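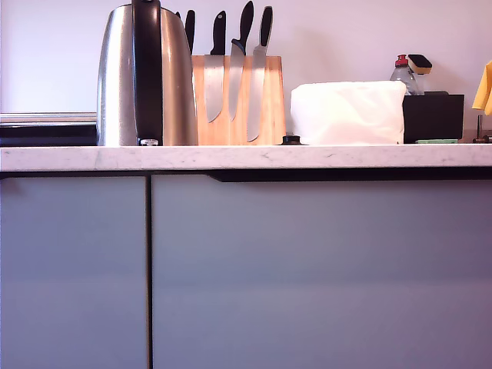

Stainless steel kettle and wooden knife block on a marble countertop.

What the Water Leaves Behind

Water hardness in Pruitt is currently 137 milligrams per liter, measured as calcium carbonate. The figure places the town in the range usually labeled hard, though at the low end of it. Residents who moved from the coast notice the difference within weeks. Residents who grew up in Pruitt tend to regard a chalky ring in the bottom of a kettle as normal wear.

The chemistry is simple. Rain picks up carbon dioxide as it passes through soil and becomes weakly acidic. In limestone country it then dissolves calcium carbonate from the rock and carries it underground as calcium and bicarbonate ions. The mineral stays in solution as long as the carbon dioxide does. Heating drives the gas off, the balance shifts, and calcium carbonate comes back out as a solid, mostly on the hottest surface available. In a kettle that surface is the floor plate or the element.

Scale conducts heat poorly. A thin layer on a kettle floor adds a little to the boiling time and makes the thermostat less accurate. In a storage water heater the same layer causes more trouble. Gas models heat from below, so deposits settle on the steel directly above the burner. Steam forms under the sediment and escapes in bursts, producing the popping noise that plumbers call kettling.

Mavis Begay has run the bench at the Pruitt water works for nine years. Hardness is tested by titration: a measured sample, a buffer, an indicator dye, and a reagent added by the drop until the color turns from red to blue. She does it by hand and prefers it to the strip tests sold in hardware stores.

"A strip will tell you which shelf to look on," she says. "It won't tell you whether the number moved since September."

The number does move. The town draws from two wells, and the deeper one sits in older limestone. When demand rises in summer the deeper well carries more of the load, and hardness climbs with it. A shift of this size makes no difference to the safety of the water, but it can throw off a softener set for the winter blend.
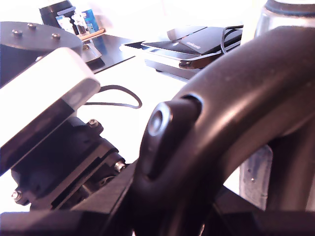
Curved black gripper finger, with the white wrist housing at left.

Softeners work by ion exchange. Water passes through a bed of resin beads loaded with sodium, the beads take up calcium and magnesium, and sodium goes out in their place. When the resin is spent, it is rinsed with brine and the process starts over. Everett Esposito, a plumber who services units across the county, finds most of them set wrong.

"People enter the hardness once, on the day it's installed -- usually a guess," he says. "Then it regenerates twice as often as it should and they complain about the salt."

He advises leaving the cold kitchen tap unsoftened, a common arrangement that keeps added sodium out of drinking water. The kettle will still scale, but a kettle is easy to clean. White vinegar and water in equal parts, left to stand for an hour, will dissolve a light deposit. Citric acid works faster and smells less. Either way the interior should be rinsed and a full kettle boiled and thrown out before the next use.

Heavier deposits need a second round with fresh solution. Scraping is a poor substitute: it scratches the steel, and scale takes hold more readily on a scratched surface.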